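I'd wanted to talk to Farzana Baloch ever since I heard she was running two grippers against each other on the same arm, with the same fruit, for weeks. So I called her up, and we ended up talking for most of an afternoon.

Her job at Hornero is picking the hand for a produce counter robot. The two candidates are the Enora, a plain two-finger gripper, and the Lindqvist, which has soft cups and costs a good deal more. Each one got 300 picks to start with.

"I was sure the soft one would walk away with it," she told me. "I'd pretty much written the report in my head already!"

And did it? Well, no. The Lindqvist was lovely on peaches, she said, but it kept letting go of anything long and smooth a little late, so the fruit rolled when it was set down on the scale. The Enora let go cleanly almost every time.

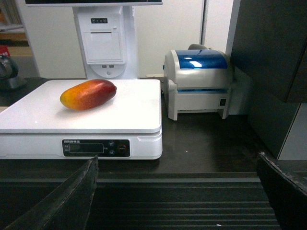 Mangoes were the ones she kept coming back to. "They're heavy at one end and they're slippery – if you grab one a bit off center, it swings on you." She went through 519 mango picks in all, and by the end she could tell from the motor sound which ones were going to slip (I asked her to imitate it, and she did, and I won't try to spell it).

I asked about the wrist camera too. She'd moved it twice. Mounted high, it saw more of the counter but lost the fingertips right when she needed them. "I want to see the tips and I want to see the fruit. The rest I can live without."

The fingertip pads wear faster than she'd like, and her colleague Hüsnü Ateş is trying a tougher rubber. They'll run it in October, again with 300 picks per gripper. I asked which one she'd buy today with her own money.

"The Enora," she said. "And a big box of spare pads."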